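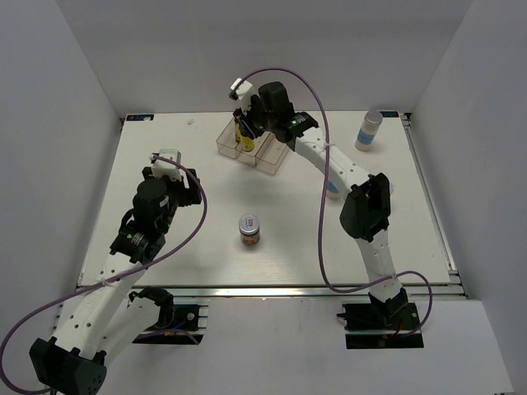
# Grangate Medley: two-arm bench cell for small containers

The Medley is a table cell with two light arms, intended for sorting and placing small bottles, jars and tubes. It is delivered with the table, the gray side and back walls, the front rail and both arms. The gripper fingers are ordered separately, in white or black. The customer supplies the trays.

On this page we describe the product together with the working rules that belong to it. We ask every buyer to read the rules before the order is confirmed. They are also printed in the manual, chapter 5, and a copy should hang near the cell.

## Technical data

| Item | Value |
|---|---|
| Arms | 2, clamped on the front rail |
| Largest load per arm | 141 g |
| Largest container diameter | 50 mm |
| Speed in teaching mode | 5% of full speed |
| Speed in normal work | up to 80% of full speed |
| Surface | white, wipe clean |
| Walls | left, right and back; front open |

The remaining part of the speed range is locked. It can be opened only by our service, and only after we have received a written risk assessment for the place of use.

## Rules for the open front

The front side of the cell has no wall, so the arms can be reached by hand. For this reason the following is obligatory:

1. Mark a line on the floor in front of the rail. During automatic work all persons stay behind it.
2. Mount the stop button where the operator can press it without leaning over the rail.
3. Before putting a hand on the table, press stop and wait until both arms are still. A pause in the program is not a stop.
4. One person gives the start command. If two people work at the cell, they agree before the shift who this is.
5. Long hair is tied, and loose sleeves are rolled up or covered.

The lights on the joints show only that the joint has power and communication. Please do not teach your staff that a green light means it is safe to reach in.

## Rules for cables

The cables run outside of the links, with a free loop at the gripper. The loop must be long enough for the full turn of the wrist, and it must not be able to catch the other arm. Check this by moving each arm slowly through its end positions whenever a program is changed. Do not shorten the loop with tape.

## Rules for containers

Only closed containers are allowed on the table. Glass is permitted when it is inside the load limit, but the grip force has to be set for each type of container and written in the cell log. Values from plastic bottles should not be copied to glass.

Approach with the fingers open and the container between them, and close only when the arm has come to rest.
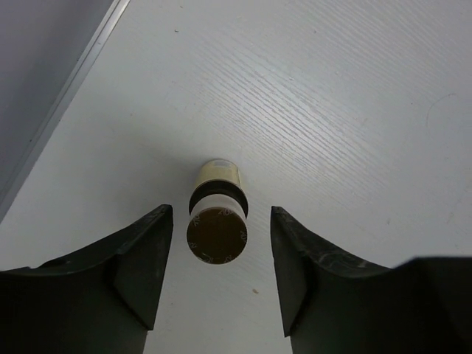 If the container is standing closer to one finger than to the other, correct the position of the arm first. Closing from one side pushes the container over the table, and a narrow one can fall. The program has a centering step for this (menu Grip, then Center), which adds about a second per pick. We recommend to leave it on.

Keep the table clean. Small crumbs under a container can make it lean, and they also disturb the wrist camera when it searches for an edge. Wipe the surface before each shift with a damp cloth, never with a solvent. Finger surfaces are inspected at the same time: light scuffs are acceptable, cracks are not.

## Options

- Bastos floor stand, with lockable wheels
- Fultosis door kit, which closes the front and stops the arms when opened
- Spare finger pair, white or black

With the door kit, rules 1 and 5 above no longer apply during automatic work. All other rules remain.

## Training and contact

Each cell includes one day of training at your site. Questions about the rules or the risk assessment form are answered by Bronisława Rutkowska, product safety, Grangate. Please write the serial number of the cell in your message. The next revision of the manual is planned for October.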